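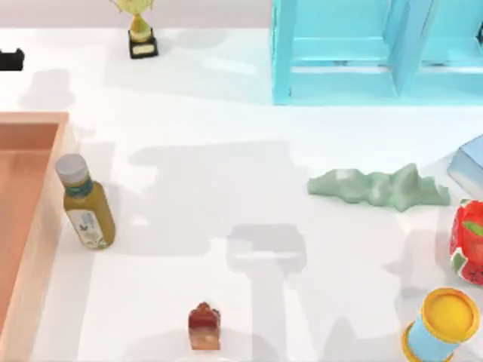

Tresevard 탁상 환경, 상단 카메라 렌더링. 상판에 로봇 팔의 그림자가 걸려 있다.

Tresevard 시점 탈락 학습: 자주 묻는 질문

최종 수정: 12월

무엇을 하는 연구인가요?

시뮬레이션에서 모은 조작 시연으로 양팔 로봇 정책을 학습할 때, 카메라 입력을 무작위로 빼면서 학습하는 방법입니다. 문서에서는 이를 "시점 탈락"이라고 부릅니다. 상단 카메라와 양쪽 손목 카메라의 영상을 모두 쓰는 정책은 대체로 한 카메라에 크게 기대게 됩니다. 그 카메라가 가려지거나 쓸모없는 화면을 내보내면 성능이 급격히 떨어집니다. 저희가 줄이려는 것은 이 낙폭입니다.

시점 탈락은 구체적으로 어떻게 적용되나요?

학습 중 에피소드 단위로 카메라 하나를 골라 해당 인코더 출력을 학습 가능한 빈 토큰으로 바꿉니다. 프레임마다 새로 고르지 않습니다. 프레임 단위로 바꾸면 정책이 직전 프레임의 정보를 이어 붙여 빈자리를 메우게 되고, 실제로 카메라가 오래 막힌 상황을 흉내 내지 못합니다. 관절 상태는 빼지 않습니다. 탈락 확률은 설정 파일의 view_drop 항목에서 바꿀 수 있고, 모든 카메라가 동시에 빠지는 경우는 샘플러가 다시 뽑습니다.

왜 픽셀을 검게 칠하지 않고 토큰을 바꾸나요?

검은 화면도 인코더를 통과하면 특징이 됩니다. 초기 실험에서는 정책이 "검은 화면이면 팔을 멈춘다"는 규칙을 익혔습니다. 토큰을 교체한 뒤로는 그런 정지가 로그에서 사라졌습니다. 검은 화면 방식의 코드는 비교용으로 저장소에 남아 있지만 권장하지 않습니다.

손목 카메라에 거의 아무 정보가 없을 때도 있지 않나요?

그렇습니다. 그리퍼가 큰 물체 가까이로 내려가면 화면 대부분이 표면 무늬 하나로 채워지는 구간이 생깁니다.

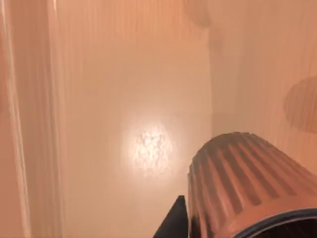
이런 구간의 프레임은 학습 데이터에서 걸러내지 않습니다. 처음에는 영상의 분산이 낮은 프레임을 버렸는데, 그러면 접근 동작의 마지막 부분이 통째로 빠지고 정책이 물체 바로 위에서 머뭇거렸습니다. 지금은 모든 프레임을 유지하고, 어느 시점을 얼마나 믿을지는 융합 층이 정하게 둡니다. 융합 층의 가중치를 보면 접촉 직전에 손목 카메라의 비중이 올라가지만, 반사광이 화면 가운데 들어오는 재질에서는 오르는 폭이 작습니다. 이 차이가 재질 때문인지 조명 때문인지는 아직 분리해서 확인하지 못했습니다.

시연 데이터는 얼마나 되나요?

공개판에는 시뮬레이션 시연 1,000개가 들어 있습니다. 모두 원격 조작으로 수집했고, 스크립트로 생성한 궤적은 섞지 않았습니다. 물체 모델은 143종입니다. 병, 천, 선반, 트레이, 장식품처럼 책상이나 주방에 있을 법한 물건이 대부분이며, 같은 물체가 여러 장면에 다시 나옵니다. 실패한 시연은 별도 폴더에 있고 기본 학습에는 쓰이지 않습니다.

장면 안의 물체는 전부 과제와 관련이 있나요?

아닙니다. 한 장면에서 과제에 쓰이는 물체는 일부이고 나머지는 방해물입니다. 방해물도 물리 계산에 포함되므로 팔이 건드리면 움직입니다. 방해물과의 충돌은 실패로 처리하지 않지만, 상판 밖으로 떨어지면 에피소드가 종료됩니다. 어떤 물체가 방해물인지는 정책에 알려 주지 않습니다. 언어 지시문에 나오는 물체 이름이 유일한 단서입니다.

그림자는 왜 켜 두나요? 렌더링 비용이 늘어날 텐데요.

비용이 늘어나는 것은 맞습니다. 그래도 켜 두었습니다. 상단 시점에서는 팔 자체가 화면 밖에 있는데 그림자만 탁자 위에 들어오는 경우가 자주 있습니다. 그림자를 끄고 학습한 정책을 그림자가 있는 환경에서 돌리면 어두운 영역의 경계를 물체 윤곽으로 잘못 보는 일이 있었습니다. Kyriaki Triantafyllou가 조명 방향을 바꿔 가며 비교한 기록이 저장소의 notes/lighting 폴더에 있습니다. 광원 위치는 에피소드마다 조금씩 바뀌고, 한 에피소드 안에서는 고정입니다.

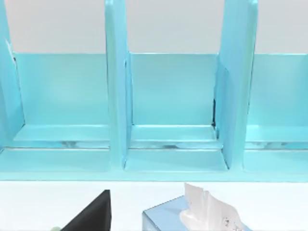 이 페이지를 읽는 데 걸리는 시간: 6분

선반형 정리함 과제가 특히 어렵다는 이야기가 있던데요.

저희 결과에서도 그렇습니다. 정리함은 칸마다 생김새가 비슷하고 표면에 광택이 있습니다. 가까운 시점에서는 칸막이 위쪽이 화면을 벗어나기 쉬워서, 그 시점만으로는 지금 어느 칸 앞에 있는지 구분하기 어렵습니다. 상단 카메라가 빠진 조건에서 나온 오류 가운데 가장 흔한 유형이 옆 칸에 물건을 넣는 것이었습니다. 지시문에 "왼쪽 칸"처럼 위치가 들어가면 오류가 줄었지만, 양팔이 교대로 움직이는 과제에서는 줄어드는 폭이 작았습니다.

성능은 어떻게 측정했나요?

조건마다 100회씩 시뮬레이션에서 실행하고 성공 횟수를 셉니다. 초기 배치는 조건 사이에 동일합니다. 정리함 과제에서 상단 카메라를 끊었을 때, 시점 탈락 없이 학습한 정책은 한 자릿수 성공에 그쳤고 시점 탈락으로 학습한 정책은 43회 성공했습니다. 모든 카메라가 살아 있는 조건에서는 두 정책의 차이가 시드 간 편차 안에 있었습니다. 다시 말해 정상 조건의 성능을 올리는 방법으로 보기는 어렵습니다. 카메라에 문제가 없다고 보장되는 셀이라면 굳이 쓸 이유가 없습니다.

성공 판정은 사람이 하나요?

시뮬레이터의 상태값으로 자동 판정합니다. 목표 물체가 지정 영역 안에 있고, 그리퍼와 접촉이 끊긴 뒤 일정 시간 자세가 유지되면 성공입니다. 천처럼 변형되는 물체는 무게중심만으로 판정하면 절반쯤 걸친 상태도 성공으로 잡히기 때문에, 메시 정점이 영역에 들어온 비율을 함께 봅니다. 판정 코드는 eval/checkers.py에 있습니다. 이 파일을 고쳐서 낸 수치는 저희 표와 나란히 놓지 말아 주세요.

실제 로봇에서도 되나요?

제한적으로만 확인했습니다. Durnthorpe 작업장의 양팔 장비에서 병 옮기기 과제를 돌려 보았고, 카메라 하나를 가렸을 때 동작이 완전히 무너지지는 않았습니다. 다만 횟수가 적어서 수치로 발표하지 않았습니다. 투명하거나 광택이 강한 물체에서는 렌더링과 실제 영상의 차이가 커서, 시뮬레이션만으로 학습한 정책을 그대로 옮기는 것은 권하지 않습니다. 실물 시연을 조금이라도 섞어 미세 조정하는 편이 낫습니다.

카메라가 완전히 꺼지는 대신 흔들리거나 위치가 틀어지면요?

이 방법이 직접 다루는 문제는 아닙니다. 외부 파라미터가 조금 틀어진 정도는 위치 섭동 옵션(cam_jitter)으로 따로 학습해야 합니다. 두 옵션을 함께 켜면 수렴이 느려집니다. Kosmas Pappas는 먼저 섭동만 켜고 학습한 뒤 후반부에 시점 탈락을 켜는 순서를 썼고, 공개된 체크포인트도 그 순서로 만든 것입니다.
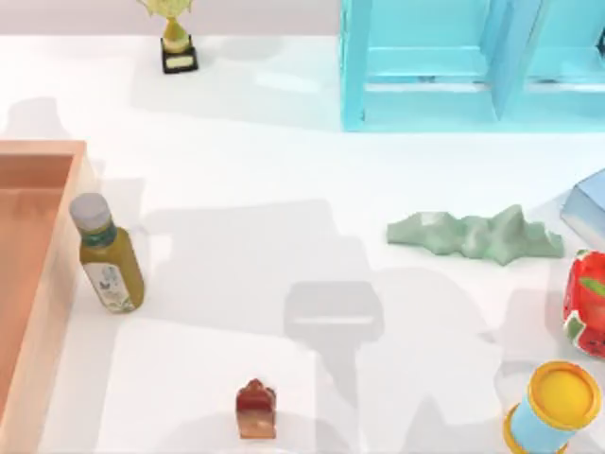
Fotis Lazaridis: 저희 쪽에서도 같은 설정으로 돌려 봤는데, 손목 카메라 두 개를 한꺼번에 빼는 경우를 따로 넣지 않으면 상단 카메라만 남았을 때 파지 높이가 계속 어긋났습니다. 기본 샘플러는 한 번에 하나만 빼니까 그 조합을 학습에서 보지 못합니다. drop_pairs를 켠 뒤에는 나아졌습니다. 기본값을 바꿀 생각은 없는지 궁금합니다.

지적대로 기본 설정에서는 카메라를 한 번에 하나만 뺍니다. drop_pairs는 다음 배포판에서도 기본으로는 꺼져 있을 예정입니다. 켰을 때 천을 다루는 과제의 성능이 내려가는 시드가 있었고, 원인을 아직 찾지 못했습니다. 상단 카메라 하나로만 운용할 계획이라면 켜고 학습하시기 바랍니다.

카메라가 하나뿐인 로봇에도 쓸 수 있나요?

쓸 수 없습니다. 뺄 시점이 없으면 샘플러가 오류를 내고 멈춥니다.

학습에 필요한 장비는요?

저희는 단일 GPU 서버에서 학습했습니다. 메모리가 부족하면 배치 크기를 먼저 줄이고, 손목 영상의 해상도는 마지막에 건드리세요. 손목 영상의 해상도를 낮추면 그리퍼 끝이 뭉개져서 작은 물체의 파지 성공률이 눈에 띄게 내려갑니다. 렌더링은 미리 해 두고 디스크에서 읽는 방식이 기본입니다.

물체 모델을 추가하고 싶습니다.

충돌 메시와 시각 메시를 나누어 준비하고 질량과 마찰 계수를 적어 주시면 됩니다. 단위는 미터와 킬로그램입니다. 밀리미터로 만든 모델을 그대로 넣어 장면이 튕겨 나가는 문의가 가장 많습니다. 상표가 보이는 텍스처는 배포판에 넣지 않습니다. 모델 검토는 Flurina Leitner가 맡고 있으며 회신까지 시간이 걸릴 수 있습니다.

체크포인트를 불러오면 키가 맞지 않는다는 오류가 납니다.

이전 판의 체크포인트에는 빈 토큰 파라미터가 없습니다. tools/convert_ckpt.py로 변환한 뒤 불러오세요. 변환한 체크포인트는 빈 토큰이 초기값 그대로이므로 카메라를 끊는 평가에 바로 쓰면 안 됩니다.

문의: Tresevard 연구 페이지 담당 Mostafa Bensaid | © Stoswood Tresevard 팀 | 맨 위로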